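Zwischenbericht an den Fördergeber Bonik
Vorhaben: Textilpflege und Wäschefalten, Standort Narnbridge
Stand: 15. Oktober 2021

1. Stand der Arbeiten
Das Arbeitspaket 3 (Falten und Ablegen von Kleidungsstücken) läuft seit Mai. Im Berichtszeitraum wurden 859 Faltvorgänge protokolliert, davon 412 an dunklen Textilien. Der Abgleich der Protokolle mit der Artikelliste von Bretosia ist abgeschlossen.
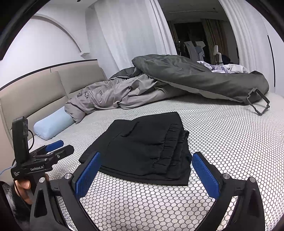
Wiebke Harmsen
Projektleitung Textilpflege, Beaudoin

2. Dunkle Kleidungsstücke
Bei schwarzer Ware mit elastischem Bund bleibt die gefaltete Form ungleichmäßig. Der geraffte Bund legt sich in gestauchte Falten, die Saumkanten liegen als Lagen übereinander. Die Faltanweisung wird für diese Gruppe um einen Zwischenschritt ergänzt: Bund glätten, danach Saumkanten ausrichten. Als Unterlage dient weiterhin weißes Material mit Wabenmuster.

3. Taschen und Patten
Aufgesetzte Patten tragen auf und erschweren das flache Ablegen. Sie werden künftig vor dem ersten Falten glattgestrichen und im Protokoll gesondert vermerkt.

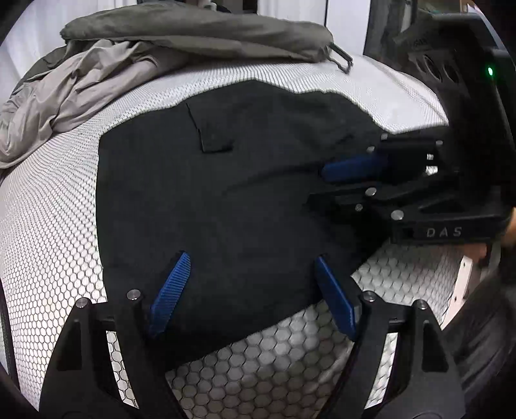

Abb. 2: Schwarzes Kleidungsstück mit kleiner Taschenpatte, ausgebreitet auf weißer Unterlage

4. Abweichungen und nächste Schritte
Der Zeitplan liegt etwa drei Wochen zurück. Mehrkosten entstehen nicht. Offen sind die überarbeitete Faltanweisung und die Auswertung nach Warengruppen.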